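Section 3. Sorting and Packing Small Accessories

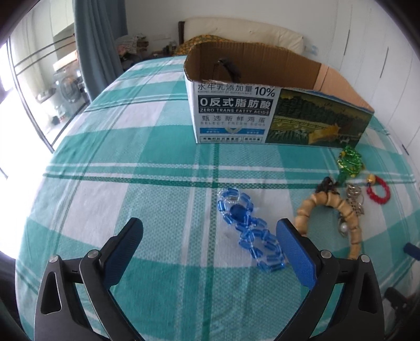
Figure 3. Accessories spread on the bedspread before packing, with the open carton beyond them.

3.1 Purpose and scope

This section sets out the procedure for sorting bracelets, bead strings, charms and keys and placing them in a single carton for storage. It applies to residents of Ullham House and to household staff assisting them at the end of a tenancy or during the July room changes. Clothing, bedding and books are covered in Section 2. Watches, precious metals and items of declared value are covered in Section 5 and must not be packed under this procedure.

Questions concerning this section should be addressed to Sze-wing Wan, Household Services, at the Yau Wing desk. The desk is closed on Saturday.

3.2 Materials required

One clean, dry cardboard carton with intact flaps. Food cartons are acceptable, including printed cartons of the kind shown in Figure 3.
Small resealable bags, one for each item or matched set.
Soft tissue paper, unprinted.
One shallow tray or saucer for loose beads.
A dry, lint-free cloth.
Cludus stick-on labels and a ballpoint pen.
Paper packing tape.
One copy of the contents sheet (Form 216).

NOTE: Printing on a reused carton does not need to be covered. The storage label is to be placed on a flap, where it will not be confused with the original product text.

3.3 Preparing the work surface

1. Make the bed and pull the bedspread flat. A made bed is the preferred surface for this task, as beads dropped on it do not bounce or roll far.

2. Remove pillows, chargers and any other articles not being packed.

3. Open all flaps of the carton. Check the inside walls and the corners of the base for crumbs, grease or damp. Wipe out with the dry cloth. A carton with a soft or stained base must be discarded.

4. Stand the carton on the bed beyond the work area so that both hands can reach into it without passing over loose items.

5. Switch on the ceiling light. On a patterned bedspread, small beads and clear elastic can be difficult to see by bedside lamp alone.

3.4 Laying out and sorting

1. Empty pouches, dishes and drawers onto the bedspread one container at a time. Do not tip several containers together.

2. Separate the items by hand until each lies clear of the next. Tangled strings are to be loosened from the outside of the tangle inward. Do not pull on one end.

3. Arrange the items by material, as follows.

Beads on clear elastic. The blue bracelet in Figure 3 is of this type. Its oblong beads are translucent, with a larger, darker round bead near one loop. Elastic bracelets often settle into a twisted figure-eight when put down and should be opened into a plain loop before inspection.

Wooden beads. The pale bracelet with ribbed, barrel-shaped beads belongs in this group. Keep wood apart from anything recently cleaned with liquid.

Glass beads. Glossy strings such as the green one shown are to be handled over the bed at all times. Gather any trailing end into the coil before lifting.

Bracelets with attached charms. The red beaded bracelet with the gold bell-shaped charm is packed as one item. Charms are not to be removed for packing.

Tassels and cords. Lay these straight, with the strands together.

Keys and metal charms. Keep these in their own group. Metal edges can mark both wood and glass.

4. Place loose beads in the tray as they are found. They are bagged last.

CAUTION: Keep small children and pets out of the room while beads are laid out. Loose beads are a choking hazard.

3.5 Inspection

1. Hold each elastic bracelet by two opposite beads and part them gently, only far enough to see the elastic. Look for fraying, cloudiness or a slipping knot.

2. If the elastic is worn, do not stretch it again. Place the bracelet directly in a bag, seal it and write RESTRING on the label.

3. Turn wooden beads under the light and look for splits along the grain. Split beads catch on tassels and cords and must be bagged alone.

4. Run a fingertip lightly over each glass bead. If a chip is felt, wrap the string in two layers of tissue before bagging.

5. Check that each charm is firmly closed on its ring. An open ring may be pressed shut with the fingers. Do not use pliers on plated metal.

6. Compare each key with the room key register. Keys belonging to Ullham House are to be handed in at the Yau Wing desk and must not be placed in the carton. Personal keys may be packed if the resident confirms in writing that they will not be needed during the storage period.

CAUTION: A household key sent to storage cannot be retrieved outside desk hours. The resident will be responsible for the cost of a replacement lock.

3.6 Cleaning before storage

Cleaning is limited to dry wiping. Perfume, lotion and hand sanitizer left on beads will dull the surface over time and may weaken elastic.

1. Wipe each item with the dry cloth, following the line of the string.

2. For ribbed or carved beads, use a fold of the cloth along the grooves. A soft, dry toothbrush may be used if dust remains.

3. Shake tassels lightly and smooth the strands downward. Do not comb.

4. Leave all items uncovered for ten minutes before bagging.

NOTE: Items that have been washed must dry overnight on a towel. They may not be packed on the same day.

3.7 Bagging and labeling

1. Place one bracelet or string in each bag. Matched pairs may share a bag if they are of the same material.

2. Lay elastic bracelets in their natural round shape. Do not fold or knot them to save space.

3. Wrap pearls and pearl-like pendants in tissue. If such a pendant is attached to a key cluster, wrap the pendant separately, leave it attached, and then wrap the whole cluster.

4. Press out most of the air and seal the bag. Bags holding wooden beads are to be left open by a finger's width.

5. Write the resident's room number, the item type and the main color on the label, for example: WOOD, PALE, BRACELET. Brand names and estimates of value are not to be written on the outside of a bag.

6. Transfer the loose beads from the tray to a single bag and label it LOOSE.

3.8 Filling the carton

1. Line the base with crumpled tissue.

2. Place keys and metal charms in first, against one wall.

3. Add a flat layer of tissue, then the glass beads.

4. Place the wooden and elastic bracelets above the glass. Tassels and cords go in last, laid flat across the top.

5. Fill any gaps with tissue until the contents do not shift when the carton is tilted slightly. Do not shake the carton to test it.

6. Complete Form 216. The resident signs both copies. One copy is placed inside the carton, face up, and the other is kept by the resident.

7. Close the short flaps, then the long flaps, and apply one strip of tape along the center seam. Cartons for the Zarnach storeroom require a second strip across each end.

8. Attach the storage label to a long flap, clear of the tape.

CAUTION: The total weight of an accessories carton must not exceed 2000 grams. Where the carton was made for light goods, such as cakes or crackers, the limit is 1000 grams. Divide the contents between cartons if necessary and mark them 1 of 2 and 2 of 2.

3.9 Checking the room

1. Lift the bedspread by its corners toward the center and look for beads gathered in the fold.

2. Check the floor on both sides of the bed and the gap behind the headboard.

3. Anything found after the carton is sealed is to be bagged, labeled LATE and handed in with the carton. The carton is not to be reopened for this purpose.

3.10 Storage conditions

Cartons are kept upright on open shelving, away from radiators and outside walls, and are not stacked more than three high. Residents may inspect their own carton on request by presenting their copy of Form 216 at the desk. After inspection, the carton must be retaped and the label initialed by the member of staff on duty.

For collection and return of stored cartons, see Section 4.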